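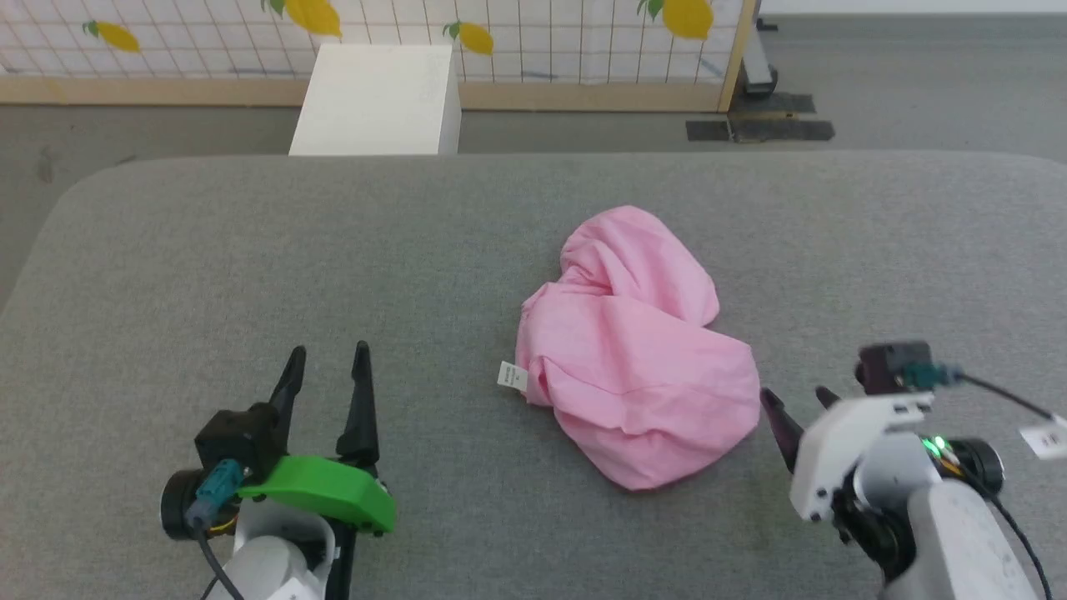
Lodden Clothing Room – Progress Report to the Bhatia Fund
Wed 21 September
Prepared by Mahlet Ayele

Sorting of donated garments continued through the period. The padded gray surface remains in use for folding, one piece at a time, and almost 70 pieces were passed to the Stunness store.

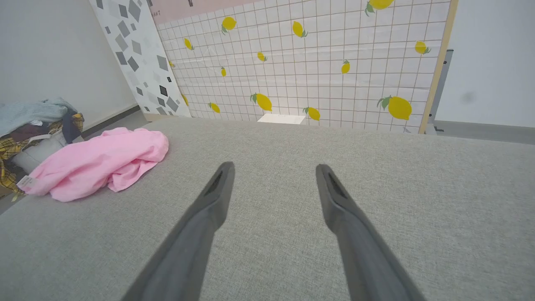 Page 2

Mixed clothing is kept in a heap beside the folding surface, knits and plaids together. Girish Rana has asked that care labels be read before folding – a step that adds time. The target for the next period is 100 pieces.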